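Search this site Search Menu

Handout 5: Visit to the Ersoy workshop, Brultthorpe

Read before the visit. Bring it with you, on paper or on your phone.

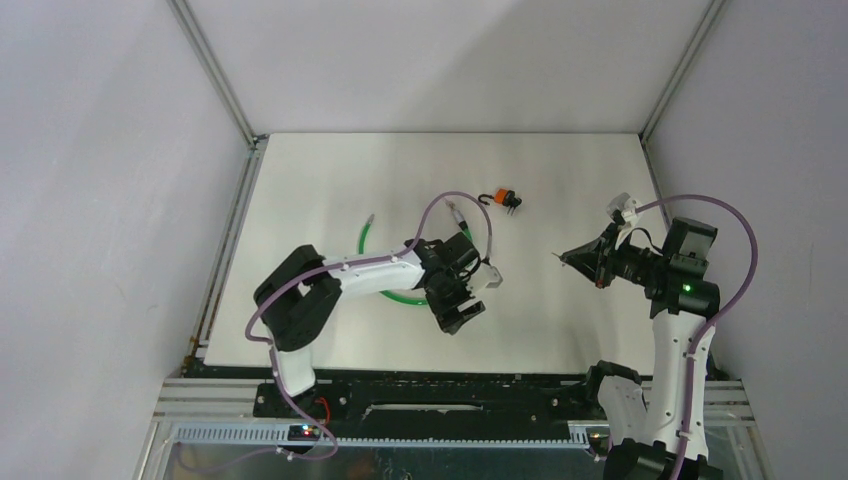

The visit takes the place of the April lecture and the lab that follows it. We meet at the main door in Brultthorpe at 9.45 and start at 10. Alper Tatlı will run the demonstration and take questions afterwards. The group splits in two at the door. One half goes to the cell first and the other half goes to the planning room, then we swap.

What the demonstration covers

The cell has two arms working over one flat table, with walls at the back and sides. You will see the arms handle small parts, among them a short length of hose with end fittings. Hose is a good teaching part. A metal block stays in the shape you left it in, so a stored position is often good enough. A hose bends when it is gripped, and the free end moves to a place the program did not ask for. Much of the discussion in weeks 4 and 5 was about this, and you should look back at those notes.

Each run is scored as a pass or a fail by the person at the desk. A batch is 100 runs. Ersoy have kept the results of 3,266 runs since the cell was set up, and Alper will show how they sort the fails by cause. You will be given a batch of 50 to sort yourselves in the planning room.

Terms you will hear

Reach: the space an arm's gripper can get to. With two arms the shared part of the two reaches is what matters most, and it is smaller than people expect.

Handover: one arm passes a part to the other. Both hold it for a moment. If the two grips disagree about where the part is, a stiff part slips and a soft one buckles.

Cable dressing: how the cables are led along an arm. They need enough slack for the joints to turn, and they must be kept clear of the work. Look at where the loops go when an arm folds up.

Regrasp: putting a part down and picking it up again in a better way. It costs time but saves a lot of awkward wrist angles.

What to write down

Keep your notes short. For one run of your choice, write what each arm did, in order, and mark any wait. Say which arm was waiting and what it was waiting for. Then suggest one change to the order of work and say what it might cost. A sketch of the table from above is useful — it does not have to be neat.

The planning tool in use is Munileo. You do not need to know it. Those who took the Cluvley module will recognise the timeline view.

On the day

Stay behind the yellow line while the arms are powered. Tie back long hair and leave bags in the planning room. Ask before taking photographs, as other customers' parts may be out on the benches. There is no canteen, so bring something to eat.

Write-up: two pages at most, handed in at the start of the next lecture. Late work goes through the office as usual.

Last updated: April

This site uses cookies to remember your settings. Accept Manage cookies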